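Flarnuvier lleva la recogida de ejemplos a los dormitorios

26 de enero de 2022

La empresa Flarnuvier ha comenzado la segunda fase de Tesitz, su proyecto para enseñar a un sistema de aprendizaje a ordenar ropa y objetos pequeños en viviendas particulares. La primera fase terminó en septiembre y se hizo en una sala de ensayo con muebles iguales. Ahora el trabajo se realiza en casas habitadas, con las camas, las mantas y la luz que hay en cada una.

El método es sencillo de explicar. Una persona toma en la mano una pinza con cámara, se acerca a la prenda, la sujeta con los dos dedos y la deja en otro lugar. Cada movimiento de este tipo se guarda como un ejemplo. Para la nueva fase se han previsto 600 ejemplos por vivienda, de los cuales 400 corresponden a ropa y el resto a bolsas, cojines y otros objetos que suelen quedar sobre la cama. 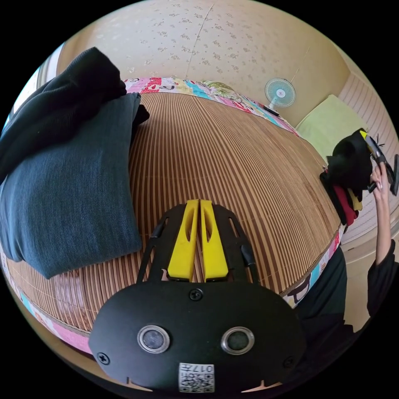

Mirko Lo Presti

Los dedos amarillos de la pinza apuntan hacia una cama cubierta con una estera de bambú, donde hay un montón de ropa oscura. Según Aurelia Camenzind, responsable de la recogida en Flarnuvier, las prendas oscuras son una parte difícil del trabajo – los pliegues se distinguen mal y el sistema confunde con facilidad dónde termina una prenda y dónde empieza la siguiente. «En la sala de ensayo teníamos casi siempre toallas claras. Los resultados eran buenos, pero servían de poco en una casa», explica.

Participan seis viviendas, y en cada una se trabaja durante cinco días. Las personas que manejan la pinza reciben antes una formación corta, en la que aprenden a mover la mano despacio y a no tapar la cámara con la manga. Los ejemplos en los que la prenda se cae también se conservan, con una marca aparte.

La revisión de las grabaciones la hace Bullska, que ya se encargó de esta tarea en la primera fase. Sus empleados comprueban que cada ejemplo tenga un principio y un final claros, y eliminan aquellos en que aparecen documentos o fotografías de la familia.

Camenzind no quiere dar todavía una fecha para las primeras pruebas con un brazo robótico. Antes, dice, hay que decidir si se añaden también armarios y cajones, una cuestión que sigue abierta entre las dos empresas.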